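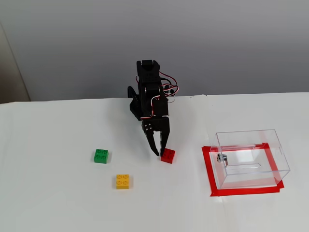
*Photo: Pivent*

# What happens to plastic toys in Warkness when children grow out of them

Project report, Geography and Environment module

## 1. Background

Plastic toys last a long time. A red building brick will still hold its shape and colour when the child who got it for a birthday has left school. Most toys are used for a much shorter time than that, and after that they have to go somewhere. The council in Warkness does not take hard plastic toys in the kerbside recycling, and the leaflet that comes with the bins only says to "consider donating".

I wanted to find out what households do with these toys in practice, and whether the charity shops that are supposed to take them want them. I chose toys over clothes or books because there is already a clothes bank outside the library and the school runs a book swap. Toys have neither.

## 2. Method

The work was done over eight weeks in the spring term. It had two parts.

The first part was a paper questionnaire. I put it through 60 doors on the Prodari estate, which was built as family housing and still has a lot of children living on it. The questionnaire fitted on one side of paper. It asked what kinds of plastic toys the household had got rid of in the past year, where they went, and what made the choice easy or difficult. People could leave the completed sheet in a box at the corner shop.

The second part was a visit to the four charity shops on Anghel Street. I asked the person in charge on the day what they accept, what they turn away and why. I took notes by hand and typed them up the same evening. One shop asked not to be quoted, so I have kept all of them anonymous.

## 3. Results

### 3.1 Households

31 questionnaires came back. The most common answer by a long way was passing toys to family or friends. Cousins came up again and again. Charity shops were second, and the general waste bin was third. Selling online was mentioned less than I expected. Several people said the postage on bulky toys costs more than the toy is worth.

The kind of toy made a big difference. Building bricks were hardly ever thrown away. People kept them in the loft "for grandchildren" or gave them away by the bagful, and nobody seemed to mind if the sets were mixed up. Ride-on toys were also passed on. The toys that went in the bin were mostly small figures from magazines and fast food meals, and anything with a sound unit that had stopped working.

Some comments written at the bottom of the sheet:

- "Would donate more but the shop is closed when I finish work."
- "I don't know if they want things without the box."
- "Took a bag down, they said no, put it in the bin on the way home."

### 3.2 Charity shops

All the shops take plastic toys in some form, but each has its own rules. They all want to see a safety mark, either on the toy or on the packaging. This rules out a lot of older toys where the mark was on a box that has gone. Two of them will not take anything that uses a battery, as they have no one to test it. Board games and jigsaws are taken if someone has written on the lid that the pieces are all there.

Loose building bricks are popular. One shop bags them up and sells them by weight, and the bags do not stay on the shelf long. Soft toys were described as the hardest to shift, although they were outside my project.

Storage was the problem mentioned most. January is the worst month, when families clear out old toys to make room for Christmas presents. One shop stops taking toys completely for part of that month.

## 4. Discussion

The results suggest that good toys mostly find a new home in Warkness. The difficulty is with cheap, small or broken ones, which the shops cannot sell and which the council will not recycle.

There is also a gap in information. The shops' rules are reasonable, but they are not written up anywhere a parent would see them before making the trip. The comment about the bag going in the bin on the way home shows what can happen.

The sample was small and came from one estate. People who are interested in recycling may have been more likely to fill in the sheet. I also relied on people remembering a whole year, and a question about the last bag of toys they got rid of would have given better answers.

## 5. Suggestions

1. A list of what each shop on Anghel Street accepts, put up in the library and the school office.
2. A toy swap shelf beside the school book swap, tried for one term.
3. A reminder to parents in December to keep the part of the box with the safety mark.

The blank questionnaire is in Appendix A and the typed shop notes are in Appendix B.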